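How I clean up an old briar pipe

Posted 2021-12-26

I've had a run of old pipes through my hands this year, and every time I mention one on here I get messages asking how I get them fit to smoke again. So I've finally written the whole thing down! This is for ordinary briar pipes with a black vulcanite stem, the sort you find in a box at a car boot sale with someone's old pipe cleaners still stuck in them. Meerschaum and clay want different treatment, so please don't follow any of this if that's what you've got.

The pipe I did most recently is a bent one stamped Nitow on the side of the shank. I can't find much on the maker, and I paid very little for it at the June fair in Janjua, where it was at the bottom of a tray of cufflinks. Thick cake in the bowl, stem the colour of weak mustard, and a smell of something sweet and vaguely cherry that I didn't care for at all. A perfect candidate, in other words.

What you need

A packet of pipe cleaners, the fluffy cotton kind, and a few bristly ones if you can get them
Cotton buds
Isopropyl alcohol, the strongest you can find
A pipe reamer, or a small blunt-ended knife and a lot of patience
Fine wet and dry paper, finishing at 1000 grit
Coarse salt or plain cotton wool
A tub of oxi-type laundry powder
A bit of beeswax or carnauba wax and two soft cloths
Kitchen roll, more than you think

I also use a polishing paste called Gundix on the stem. Any fine plastic or metal polish will do the same job, so don't go hunting for it specially. Mine came from Trurkurari, the little tobacconist I order from, and I've been using the same tin for ages.

Put some newspaper down before you start. The brown gunk that comes out of a neglected pipe stains whatever it lands on, and I have one jumper that can prove it.

Taking it apart

Hold the bowl in one hand and the stem in the other, close to where they meet, and twist gently. Always turn it the same way, clockwise for me. Don't rock it from side to side, that's how shanks crack. If it won't shift, pop the whole pipe in a freezer bag and leave it in the freezer for half an hour, then try again. The stem shrinks a touch and usually lets go. If it still won't move, dribble a little alcohol down the inside from the bowl end, stand it upright and go and have your tea.

The Nitow needed the freezer twice. I was just starting to mutter at it when it came free with a horrible squeak.

Check for a filter or a little metal tube while you're in there. Old ones get glued in with tar and you can miss them completely. I once cleaned a pipe for a whole evening wondering why the airway seemed so narrow, and there was a paper filter wedged in it.

Reaming the bowl

Cake is the layer of carbon that builds up on the inside wall. A thin coat is a good thing and protects the wood, but on old pipes it can get so thick that you'd struggle to get your little finger in. Cut it back until it's about as thick as a coin, or take it right down to the wood if the pipe smells bad.

Start with the smallest head on the reamer and turn it slowly, with hardly any pressure. Tip the dust out often. When it stops biting, go up a size. If you're using a knife, keep the blade nearly flat against the wall and be very careful at the bottom, where it's easy to dig a hole round the air hole. Wrap a piece of sandpaper round a bit of dowel to smooth off what's left.

Now have a proper look inside with a torch. You're looking for cracks, and for any spot where the wood itself looks charred and crumbly. A fine hairline pattern in the cake means nothing, but a crack you can catch with a fingernail wants mending before you smoke it.

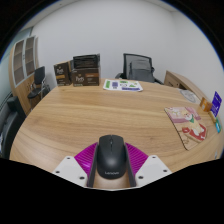 Can I use vodka if I haven't got isopropyl?

Strong vodka works, and some people prefer it because they don't like the idea of anything else in a pipe. It's weaker, so you'll get through more pipe cleaners and the wood will take longer to dry out. Whichever you use, keep it off the outside of the bowl, where it can lift the stain.

Cleaning the shank

This is the dull bit. Dip a pipe cleaner in alcohol, push it through the shank into the bowl, scrub, bin it, and take another. The first few will come out black. Carry on! Use cotton buds for the wider part just inside the shank where the stem fits, as that's where most of the muck sits. Bristly cleaners are brilliant for the stubborn stuff, followed by a soft one to mop up.

You're done when a cleaner comes out pale. It might be slightly tan and that's fine, briar gives up a bit of its own colour. On a really grim pipe I scrape the inside of the shank with a thin dental pick first – very lightly, I'm after the tar and want to leave the wood alone.

Getting rid of the old smell

If the previous owner liked something strongly flavoured, you'll still taste it after all that scrubbing. The usual answer is salt and alcohol. Plug the end of the shank with a twisted pipe cleaner, fill the bowl nearly to the top with coarse salt (I use sea salt) and add alcohol with a dropper until the salt is just damp. Stand the bowl upright in an egg box and leave it for 24 hours.

Next day the salt will have gone brown. Tip it all out, knock out every last grain and run a few more cleaners through. Some people swear salt can split the wood, so if you're worried, or if it's a pipe that means something to you, pack the bowl with cotton wool and do exactly the same. I've gone over to cotton wool myself for anything old. It takes a bit longer but it's much less messy and you don't find salt in your slippers.

Then let it dry. Properly dry, I mean, several days on a windowsill out of the sun. I'm rubbish at waiting and I've spoiled my first smoke more than once by being too keen.
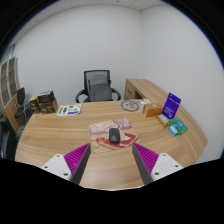
While the bowl is drying you can get on with the stem, which is where most of the elbow grease goes.

Vulcanite is a hard rubber, and it goes brown or greeny yellow with light and age. It tastes of rubber bands when it's like that. Mix a scoop of the oxi powder into a jug of warm water (not hot, hot water makes it far worse), drop the stem in and leave it overnight. Dab a little petroleum jelly over any logo first, so you don't lose the white paint. In the morning the stem will look even more horrible than it did before, all chalky and rough. That's the oxidation coming up to the surface, and now it can be rubbed off.

Give it a going over with a damp melamine sponge until the sponge stops turning brown. Then work through the wet and dry papers, always wet, finishing at 1000. Go lengthways and keep away from the very end where it meets the shank. If you round off that edge you'll see a gap when the pipe goes back together, and there's no putting it right. Some people leave the stem attached for this part with a plastic washer in between, and I should probably do that more often than I do.

Tooth marks can often be raised with heat. Wave the dented bit over a candle, well above the flame, and keep it moving. The rubber remembers its old shape and the dents come up a bit. Deep ones need filling with black superglue, which is a job for another post (I've only done it four times and two of those were ugly).

Last comes the polish. A pea-sized blob of the Gundix on a cloth, rub it in for a few minutes, wipe off, do it again. Finish with a smear of olive oil, leave it ten minutes and buff it dry.

The outside of the bowl

I don't do much here. Old briar has lovely colour, and I'd be sorry to sand it away. A cotton bud with plain saliva takes the black tar off the rim surprisingly well – sorry, but it does, and it's gentler than anything in a bottle. For the rest, a cloth barely damp with washing-up liquid and water, then straight away a dry one.

If the rim is badly burnt you can top it, meaning you turn the bowl upside down on a flat sheet of sandpaper and move it in small circles. Check after every few turns. You'll need to restain the bare wood afterwards, so think hard about whether a bit of scorching really bothers you.

Wax goes on thin. Rub a tiny amount between your fingers to soften it, work it over the whole bowl, leave it for around half an hour and buff until your arm aches. Carvings and rough finishes want a shoe brush instead of a cloth, or the wax sits in the dips and goes white.

Putting it back together

Rub a bit of beeswax on the part of the stem that goes inside the shank, then twist it in, clockwise again. If it's gone loose after all the cleaning, leave it a week. The wood often settles back by itself. If it hasn't, warm the peg very slightly and press the end of a smooth drill bit into the airway to widen it a hair, and let it cool with the bit still in.

The first few bowls I fill only halfway and take slowly, with something plain that doesn't have much flavouring. Run a cleaner through afterwards and rest the pipe for a day or two in between. The Nitow has had five bowls through it now, and there's still a faint whiff of cherry when it gets warm, so it's going back in the egg box with some fresh cotton wool tonight.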